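The Lemon Bag

The letter from the Wandthorpe office came on 13th March, and it said that the contents of the flat were to be out by the end of the month. Vichien Suwannarat read it standing up, put it under the fruit bowl, and went on with his breakfast.

His aunt had lived in the flat for 40 years. She had worked at Bundgaard, in the button warehouse, until it shut, and after that she took in alterations. She had not kept much. Most of the cupboards were done in an afternoon. The coats went to the church, the saucepans went to the couple downstairs, and the sewing machine, an old Ustura that weighed as much as a child, he carried down to the car himself, stopping on every landing.

He left the table until last because that was where she put things she meant to deal with. There were receipts on it, and a tin of pins, and a bill from Fodis for 1,709 that had been paid twice by mistake and never claimed back. There was also the bag.

He knew the bag. She had taken it to the market every week, folded small in her coat pocket on the way there and bulging on the way home. When he was ten he had been made to carry it, and boys from his school had seen him, and he had not spoken to her until teatime. She had given him the change from the shopping and said nothing about it.
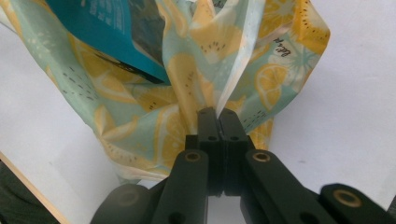

He thought he would throw it out. The handles would not stand another winter, and he had bags of his own at home, a whole drawer of them. He got as far as holding it over the bin liner. Then he felt something stiff inside and put it back down on the table.

It was a savings book. The last entry was from February, in her square handwriting, and the balance was 2,339. Between the back pages she had put a slip of paper with his name on it, both names in full, as if there might be some other Vichien who would come to clear the flat.

He sat down. It was getting dark and he had already taken the lamp to the car, so he read the book by the window, starting at the first page. The sums were small. Every week there was one, and every week it was nearly the same, except for a gap of two months in the year his mother was ill. He remembered that his aunt had come to stay then. She had slept on the settee and washed all the curtains.

He did not tell his sister that evening. He rang her and they talked about the van, and who would have the bookcase, and whether the carpet belonged to the landlord. She asked if he had finished. He said there was only the table left.
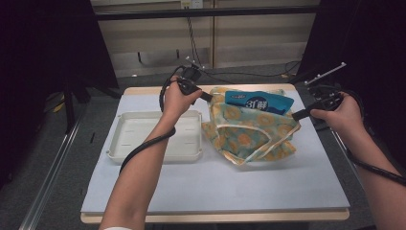 In the morning his sister came over to help. She had brought rolls and a flask, and she wiped down every surface before she would put anything on it. She picked up the bag before he could say anything about it and turned it to the light. It was badly creased, and she pulled at the pale cloth to flatten out the yellow and orange circles. "I thought these were sunflowers," she said. "All my life I've thought they were sunflowers."

"They're lemons," he said.

"They are not."

"Look at the lines on them. Those are slices."

She looked for a long time. Then she laughed, and had to sit on the arm of the chair. He gave her the savings book while she was still laughing, which he had not planned, and she opened it at the slip of paper and stopped.

"It's only got your name," she said.

"I know."

"Well, she'd have done it in a hurry."

"She wouldn't," he said. "She never did anything in a hurry. But we'll halve it."

His sister said they would do no such thing. They argued about it through both rolls. In the end she said she would take the bag, and he could keep the money, and he said that was ridiculous, and she said she knew what it was. She had never once been allowed to carry it. She had been too small, and then she had been too busy, and then their aunt had managed by herself.

She took hold of it by the middle and gave it a shake over the sink to get the crumbs out.

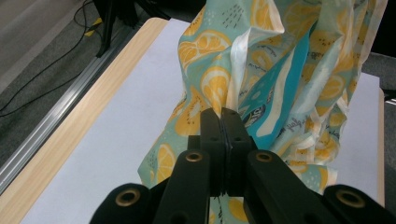
The lemon bag, with all its creases.

"I'll mend the handles," she said. "Where's the Ustura?"

"In my car."

"Then I'll have that as well."

He went down to fetch it. It was three flights, and he stopped on every landing going back up.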